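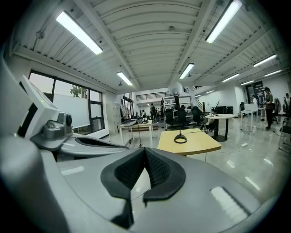
Sison to train warehouse staff for new roles as packing robots arrive

9/9/24 - Homeware distributor Sison will bring robots on to its packing lines from next June, and has signed an agreement with automation company Stiston to prepare both the machines and the people who will work beside them.

The robots will take over the repeated lifting and turning of vases, lamps and other awkward items. Packing staff currently handle up to 2,000 of these per shift. All 63 people in the packing team will keep their jobs and their present rates of pay.

Work on the handling tasks is under way in Stiston's open-plan workshop, where people pick up and move household objects with hand-held grippers. The recordings are used to teach the robots how to grip each kind of item. Seven Sison packers will spend time at the workshop before the first line changes over.

"Our packers know which part of a vase you can hold and which part you leave alone," said Yen-ting Pan, operations manager at Sison. "We wanted that knowledge in the system from the start - and we wanted them paid for giving it." 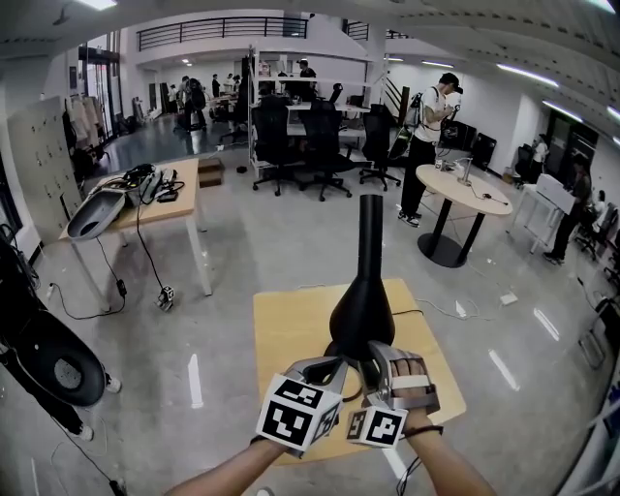 A hand-held gripper closes on the narrow waist of a black vase-shaped object at the Stiston workshop.

Under the agreement, each packing line will have 2 trained line leads per shift. They will be able to stop a robot, change its task and send items back for packing by hand. Fragile and one-off orders will stay with people.

Staff representative Pieter Mokgethi said the team had asked for clear limits on line speed. "People were worried about being made to keep up with a machine. The speed is now set by the line lead, and that is written down."

Training starts with the day shift. Night shift staff will follow once the first line has been reviewed.

Media contact: Kaj Thygesen, Stiston press office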